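MEDIA RELEASE
For immediate release
2019-01-25

Can a machine fold your laundry yet? Not quite, but come and see how close Zernico has got

I've been writing press releases for Zernico long enough to know I'm supposed to open with the word "revolutionary". Siiri Toivonen, who runs our household chores program, has asked me not to, and she gets the final read. So I'll start with the question my mum asks me every single Christmas: when is one of these things going to do my washing?

The short answer is that it won't be this year. The longer answer is the Buriritz trial, which we're announcing today, and I reckon it's the most interesting bit of work I've had the pleasure of writing up.

What we're announcing

Buriritz is a program to find out which everyday chores a machine can learn from watching people do them, and which ones it still makes a complete hash of. It covers two kinds of work: household jobs (beds, laundry, tidying up) and shop-floor jobs (restocking, folding garments for display, bagging). Our partner on the retail side is Heiskanen, a homewares chain with very patient store managers. The first round has 121 chores on the list, from hanging a tea towel to changing a doona cover, and yes, the doona cover is the one everybody in the office wants to bet on.

The idea is pretty simple. A person does the chore, but with a gripper in each hand in place of their own fingers. The grippers have roughly the same abilities a robot's hand would have, so whatever the person manages with them, a robot ought to have a fair shot at later. If a grown adult with years of laundry behind them can't get a pillowcase on with two clamps, we'd like to know that before we ask a machine to try!

Bed and laundry work is where we've started, with a proper upholstered bed, sheets that wrinkle like the ones at your place and clothes to be folded, moved and put in a stack.

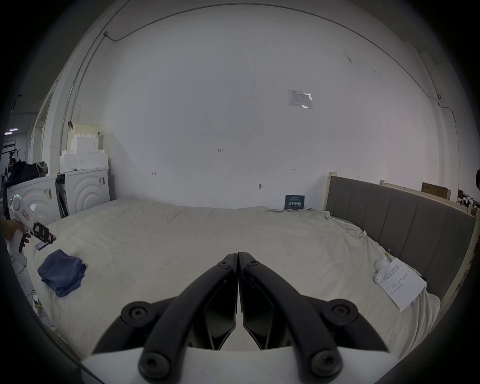 Why cloth is such a pain

I had assumed the heavy stuff would be the hard part. Siiri put me straight on that over lunch. A box is the same box wherever you put it down. A T-shirt has a different shape every time you let go of it, and half of it is usually hidden underneath the other half.

"People pick up a shirt and give it a shake and the shirt sort of tells their hands where it is," Siiri says. "A machine doesn't get any of that for free. It has to find a corner, and on a crumpled bit of cloth a corner looks an awful lot like a fold."

I had a go myself, naturally. I've folded towels my whole life and I was hopeless. You pinch what you're sure is one layer and come up with two, or you get the corner beautifully and then have no idea where its mate has gone. My best effort looked like something the dog had slept on -- and I was concentrating!

The people who do this work every day are a lot better at it than me. They grab high on the fabric, lift it well clear and let the weight of the cloth pull some of the folds out before they put it back down. Watching somebody good is oddly relaxing, a bit like watching a baker.

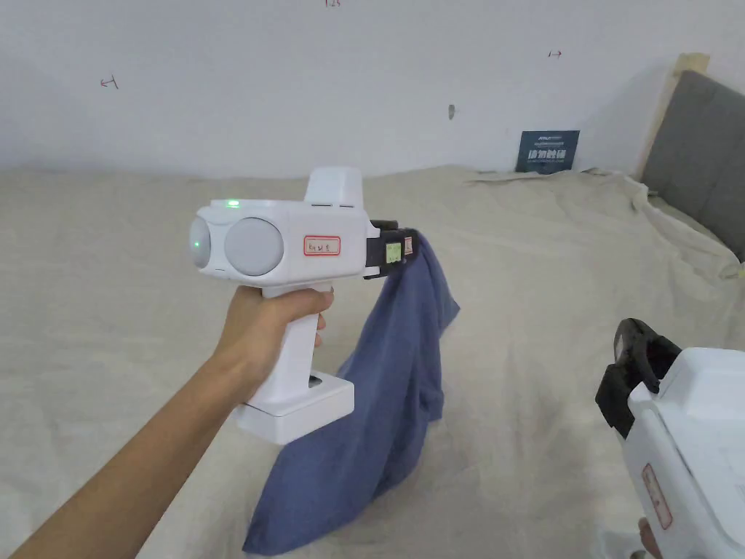 So, can they do it or not?

Sơn Lưu looks after the robot side of things, and I asked him to be blunt with me. He was.

"Picking up a single item from a flat surface, I'm happy with," Sơn says. "Moving a folded stack from one spot to another, I'm fairly happy with. Folding from a crumpled heap, I wouldn't leave it alone in your house. Fitted sheets, please don't ask me."

On the shop floor it's a similar story. Putting boxed goods on a shelf is coming along nicely, and a stack of folded jumpers that a customer has rummaged through is still a job for a person. Heiskanen knows this and has signed on anyway, which I think is to their credit. No one's shifts are changing as part of the trial, and the staff who've helped us put the chore list together have been paid for their time. They also added a few chores we'd never have thought of, including getting a price tag out from inside a sleeve.

We've sorted every chore into one of 4 groups: ready now, ready with help, getting there, and forget it. At the moment "forget it" is the longest column. I've been told I'm allowed to print that.

What happens next

The home round carries on through the first half of the year, and the store round starts in July at 2 Heiskanen locations. Everything we learn goes into Arutitz, our training software, and we'll be putting the full chore list and its groupings up on our website so you can argue with us about where ironing should sit.

We're also holding an open afternoon, with 10 places for journalists who'd like to pick up a pair of grippers and have a crack at folding. Bring your own shirt if you like. Siiri and Sơn will both be there to answer questions, and I'll be organizing the sandwiches.

To book a place or set up an interview, get in touch with the Zernico media desk during business hours and ask for the Buriritz trial.

ENDS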